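Give Small Shops the Donut Robot
By Estrella Ocampo
December 7, 2018

I've read plenty of brochures for robot kits, and most of them show a shiny arm welding a car door. The Diltia two-arm kit won me over with toy donuts! You clamp a black frame to an ordinary table, hang an arm off each side, and give them something to sort onto plates.
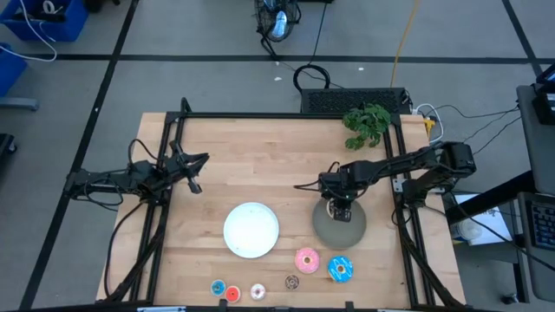
I love how modest that is. A bakery or a school lab doesn't need an arm that lifts an engine block. It needs one that can pick up a small, slippery, awkward thing and set it down gently, and that's a much harder job than it sounds (ask anyone who has trained a new hire on the pastry case).

My friend Braulio Xolalpa thinks 4000 dollars is too much for a kit that plays with snacks. I think it's a bargain, and I'd rather see a town library buy one than another 3D printer.
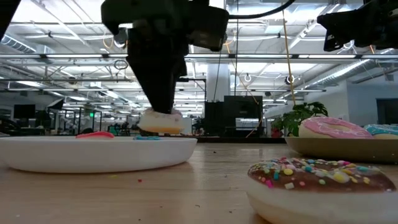 The gripper with a small donut over the white plate.

It does have faults. The manual is thin, the cables want to go everywhere, and my first setup took five hours. I'd still do it again tomorrow.

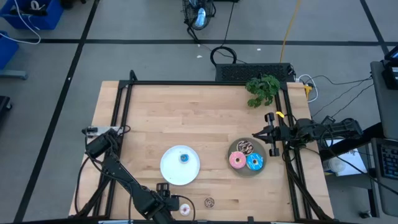
What I'd like to see next

A cheaper one-arm version, please, and lesson plans a teacher could use without calling support. Cuevas already sells its kit with both, and Diltia should catch up before May.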